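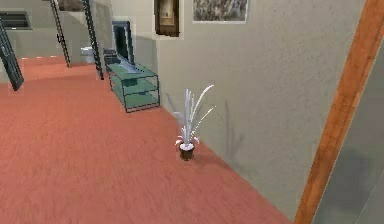

Demside kitchen walk-through, with my comments
6 min read
Updated 3/25/22

I do this before every catering weekend at Demside, and again after anybody else has had the kitchen. It started as a scrap of paper taped inside the spice cupboard and it has grown a lot since the February lunch, when we made the big batch of chicken salad and the fridge decided to have opinions. Mark each line OK, FIX or STOP. A STOP means no food gets made until it's sorted, even if the guests are already parking.

My comments are under each line. Skip them if you've done this before, but please read number 3.

1. Hand sink: hot water, soap, paper towels
Result: OK

Run the tap until it's warm and wash for a full 20 seconds. Yes, you too! The soap was nearly out so I filled it from the big jug under the counter. Nothing goes in this sink except hands. I found lettuce in the drain again, and I know lettuce doesn't walk there by itself, so please rinse your greens in the prep sink on the left.

2. Sanitizer bucket and test strips
Result: FIX

We've switched to the Grundemico tablets, and they don't dissolve as fast as the old liquid did. Drop one in, go do something else, come back and stir, then test. Match the strip to the chart on the tub, the one that came with these tablets (there's an old chart still stuck to the shelf, ignore it, I'm taking it down). My first bucket tested weak and I'd already wiped half the counter with it, so I did the counter over. Change the bucket when the water looks cloudy or every couple of hours, whichever comes first. The strips go back in the drawer with the lid on tight. Steam ruins them.

3. Reach-in fridge at 40°F or lower
Result: OK, watch it

This is the Jaber, the tall one. The dial on the front tells you what it feels like telling you, so I keep a separate thermometer on the middle shelf, toward the door, where it's warmest. It read 38 this morning before anyone had opened it. The repair came to $467 and the man who did it was very cheerful about the $3,000 we'd be spending on a new one someday. I'd like that day to be far away – so don't pack the shelves solid, don't block the fan at the back, and don't put a hot stockpot in there.

For soup and stew, split it into shallow pans first. You want it from 135 down to 70 within two hours, then down to 40 or lower within the next four. An ice bath and a good stir will get you most of the way. If it hasn't reached 70 by the two-hour mark, reheat it all the way to 165 and start the cooling again, or throw it out. Write the times on the tape. I can't taste what time it was.

4. Date labels
Result: FIX

Three tubs with no label at all, and one that said "sauce." Which sauce! I opened it and it was probably the tahini one, but probably isn't a date, so out it went. Every tub gets the name of the food, the day it was made and your initials. Seven days is the limit for anything ready to eat, counting the day you made it as day one. I asked the group whether we should be writing the made date or the throw-out date, and I got more answers than I wanted.

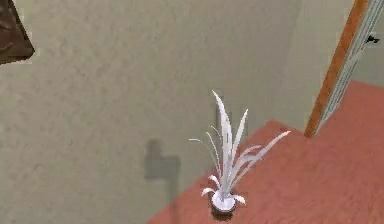

Rasha Daher wrote back that she puts both, made date on top and toss date underneath, and that if we pick only one it should be the toss date, as no one does math in the middle of a dinner rush. She'd also like us to stop using the blue tape, which falls off in the cold.

I'm going with Rasha on this. Both dates, white tape, black marker. The marker lives on the string by the fridge and it stays on the string.

5. Raw below ready-to-eat
Result: OK

Top shelf for salads, dips, desserts and anything that won't be cooked again. Whole fish and whole cuts of beef or pork go under that, then ground meat, and raw chicken at the very bottom in a pan with sides. Nizar Kanaan did the last load-in and it was beautiful, I nearly took him out to lunch. The only thing I moved was a carton of eggs sitting over the cut melon.

6. Probe thermometers
Result: FIX

We have two, both Allus. I checked them in a glass packed with crushed ice and topped up with cold water, stirred, then waited for the number to settle. One said 32, good. The other said 35, so it's in the office with a rubber band on it until somebody finds the reset instructions. Wipe the probe between foods. Into the thickest part, away from the bone, and for chicken you're looking for 165.

7. Cutting boards and knives
Result: OK

Red board for raw meat, green for produce, white for bread and cheese. The green one is getting deep grooves and I give it another month or two. Knives were clean and back on the rack, except the little serrated one, which was in the sink under suds where it could've taken my finger off. Wash it, dry it, put it away. Never leave a knife in water.

8. Plugs and cords for the prep machines
Result: OK

Unplug the food processor before you take the lid off to scrape it, every time. I looked over the cords on the processor, the mixer and the rice cooker and found no cracks. Don't stretch a cord across where people walk to get to a plug. Move the machine to the plug.
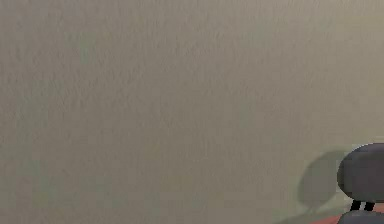

Bare wall, no outlets or switches.

9. Allergens
Result: STOP, then OK

I stopped here for a bit. The event is for 63 people and the sheet had two nut allergies and a sesame, but the menu card for the green beans just said "dressing." I called Trinidad Pereyra and yes, there's sesame oil in it. We're making a plain batch first, in a clean bowl with clean tongs, and it gets its own lid and its own label. If you swap a brand or run out of something and use what's in the cupboard, tell whoever is serving. Even if it seems like nothing!

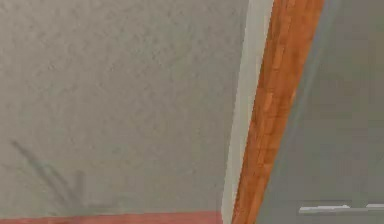 10. Dry storage
Result: FIX

Everything up off the floor, six inches at least. The flour bags had slid down again and I put them back on the rack, then swept behind. No droppings, no chewed corners, no moths in the rice (I checked the bottom of the bin too, that's where they'd be). One can of chickpeas had a dent right on the seam, so that's in the trash. Oldest stock goes to the front. The paprika has no date on it and smells like cardboard, so I've added it to the shopping list.

11. Trash, drains and the back door
Result: OK

Bins lined, lids on, the drain by the dishwasher running clear. Prop the back door for a delivery if you have to, then close it. Flies love us.

Still open from this round: the second thermometer, new white tape, paprika. Imad Masri has the key to the office if you need the spare sanitizer, and Rania Karam is doing the next check, so hand your sheet to her and leave the clipboard on its hook.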